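Trircombe Ward Map Tool: Frequently Asked Questions

Do I need an account?
Only if you want to save anything. Guests can look at every published map and disapprove of it in private.

What is the difference between a draft and a submission?
A draft is yours. You can leave it half finished for years, and going by the server, many people do. A submission goes to the city clerk's office and can't be edited afterward, even if you spot the typo in your title one second later.

Why is my map marked "out of balance"?
One of your wards has too many people in it, or too few. The city allows a difference of 5 percent. Click the ward to see its total, then move blocks across the line until the red goes away and turns up in the ward next door.

I clicked one block and 1,188 people moved. Is that a bug?
No, that's the Cellemmont Towers. Census blocks can't be split, however nicely you ask.

Can I name my wards?
Yes, up to 30 characters. Names are public. Please remember this before naming one after your brother-in-law.

Where did my comment go?
Comments longer than 3,000 characters are held until Arif Goh has read them. He reads them on Thursday. Shorter ones appear right away. 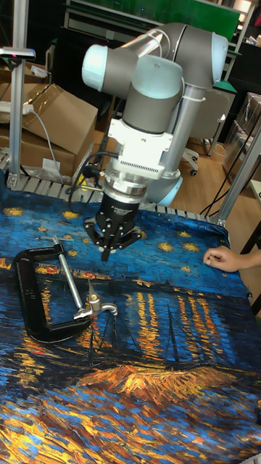
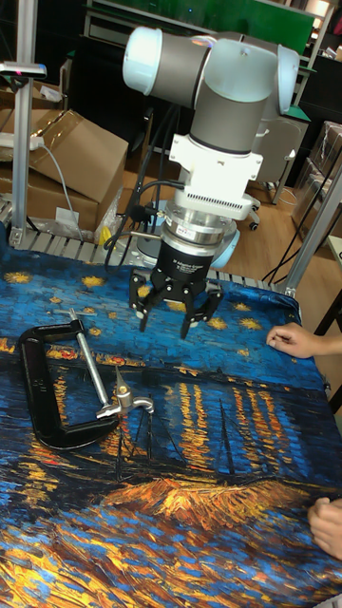 Can I import a map from another program?
Block assignment files work, as long as there is one row per block and no extra columns. Shapefiles don't work yet. Sang-wook Do is on it and knows you're waiting.

The page is stuck on "Loading Hidayat Park."
Reload it. If it sticks again, turn off the satellite layer, which has never liked the park.

Who do I call if none of this helps?
Use the Help button at the top right of the map. Include your draft number and the name of your browser.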